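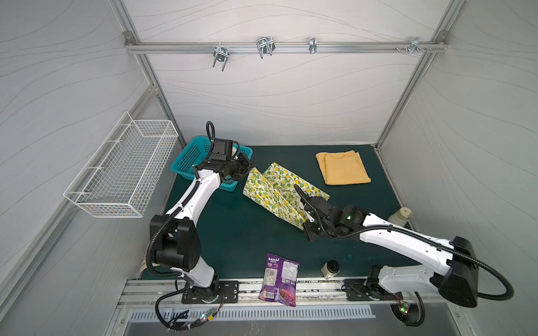

Gratville Household Goods Reuse Project
Progress report to the Vivberg Fund, November 11, 2018
Prepared by Irfan Hayat, Project Coordinator

Sorting of donated kitchen linens and small household items has continued on schedule since September. In this reporting period, 388 textile pieces were checked, folded and made ready for distribution, against a target of 400. The shortfall reflects a late delivery from the Surdu collection point and is expected to be made up in the next period.

Linens arrive mixed with other goods. A patterned kitchen cloth may reach the sorting table crumpled, next to a towel that is already folded, along with a jar, a bottle or a packet of snacks. Textiles are now dealt with first. Towels are folded to a rectangle and stacked at the back of the table, and food items are set aside for separate review. Plastic baskets with perforated sides have been adopted in place of cardboard boxes.

Of the $2000 approved for storage equipment, 30 percent remains unspent. Ezequiel Montes has asked that this balance be applied to shelving at the Pudidska site, and the Fund's written consent is requested.

Work planned for the next period:
Completion of the outstanding textile pieces
Revised labels for folded stock
Delivery of the first full set of linens to Pudidska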